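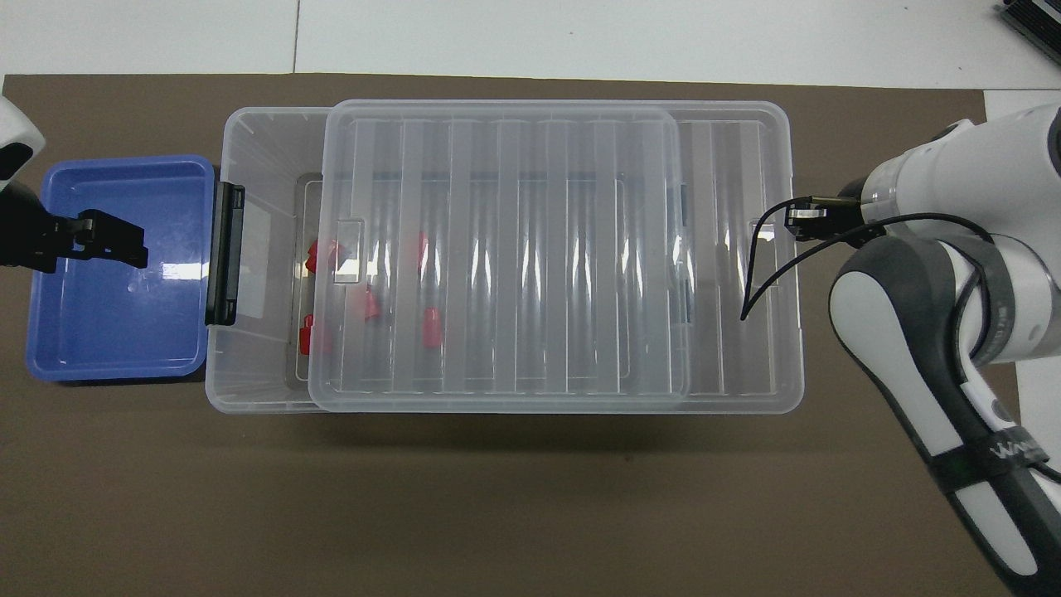 A shallow plastic tray beside a clear storage box.

Plastic household ware

22 November 2020, by Rungnapa Wannasri

Plastic household ware is the common name for trays, boxes, bowls and basins made of plastic and used in the home. Most pieces are made by injection moulding, in which melted plastic is pressed into a steel mould and cooled.

Materials

Polypropylene is the usual choice for boxes with lids, as it bends many times without breaking. Polystyrene is clearer but it cracks more easily. Colour is given by mixing small grains of pigment to the plastic before melting. Ribs on a wall make it stiffer, so the wall can be thinner.

Trade in Buvelcombe

The town of Buvelcombe had a moulding works, Suksawat, which employed 600 people in its best years. It sold trays to hotels and school kitchens. The owner, Crisanto Policarpio, kept 69 moulds, of which several are now in the town museum. The works closed in the month of February, after a fire in the drying room.

Care

Strong sunlight makes many plastics weak and yellow. Scratches hold grease, and for this reason a soft cloth is preferred to a wire pad.

See also: Food container; Moulding

14 shares | 2 comments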